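Le grand tri du dimanche (ou comment une horloge finit sous un ours)

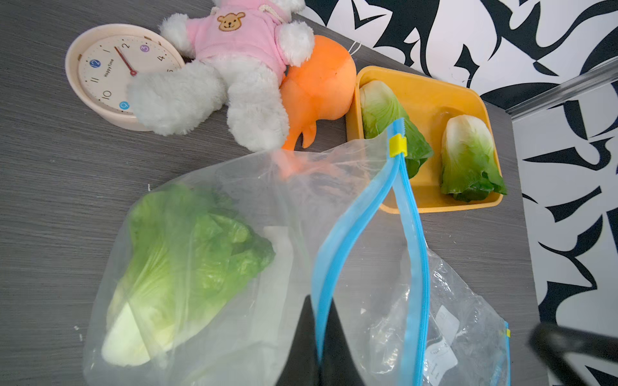
Hettiarachchi

Bon, il fallait bien que ça arrive un jour : j'ai vidé la chambre des petits. Enfin, vidé… déplacé vers la table, disons ! Je repoussais depuis le mois d'avril, et puis dimanche matin j'ai ouvert le placard pour chercher une paire de chaussettes et j'ai reçu une pile de puzzles sur le pied. Trois heures plus tard, j'y étais encore.

Ma méthode (si on peut appeler ça une méthode), c'est de tout poser à la vue de tous et de décider ensuite. Garder, donner, réparer. Sauf que les catégories ne tiennent jamais bien longtemps chez nous. L'ours blanc, par exemple, celui au tee-shirt rose avec la petite tête d'ourson souriante dessus, je l'avais mis dans « donner ». Il en est ressorti deux fois. La deuxième fois, il s'est retrouvé affalé sur l'horloge, une patte en plein milieu du cadran, et j'ai compris que la discussion était close. Il reste. Il faudra juste que je lui trouve un coup de brosse, avec des poils aussi longs ça s'emmêle pour un rien.

L'horloge, parlons-en ! Je l'aime beaucoup, cette horloge. Crème, toute ronde, avec « Happy Time » écrit sous le 12, et certains chiffres dans des petits ronds de couleur : bleu pour le 12, violet pour le 3, bleu clair pour le 9. Je l'avais prise à la brocante de Greverside pour 8 euros, en me disant que ce serait parfait pour apprendre à lire l'heure. Elle a passé un an au fond du placard, faute de clou (oui, je sais). Cette fois je la remets au mur, à hauteur d'enfant, entre la porte et la bibliothèque.

Pour la peluche orange toute lisse, je sèche. Une forme bien ronde en haut, une petite pointe en bas, et impossible de me rappeler d'où elle sort. Un cadeau ? Un lot de kermesse ? Chacun a sa théorie à la maison et personne n'en démord. Je l'ai laissée à côté de l'ours, ils ont l'air de s'entendre.

Et oui, il y a du bok choy sur la table, coupé en deux, dans le plateau jaune. Le repas du midi avançait en parallèle ! Je le fais à la poêle, face coupée en dessous, avec de l'ail, un filet de sauce soja et un peu de sésame à la fin. Tout le monde en mange, même ceux qui n'aiment rien de vert.

Bilan du placard : deux sacs pour l'association, un carton de livres à trier, et 43 feutres testés un par un, dont la moitié à la poubelle. La prochaine fois j'attaque l'étagère du couloir, celle avec les jeux de société incomplets. Si quelqu'un a une bonne idée pour ranger les pièces orphelines, les commentaires sont ouverts, je prends tout !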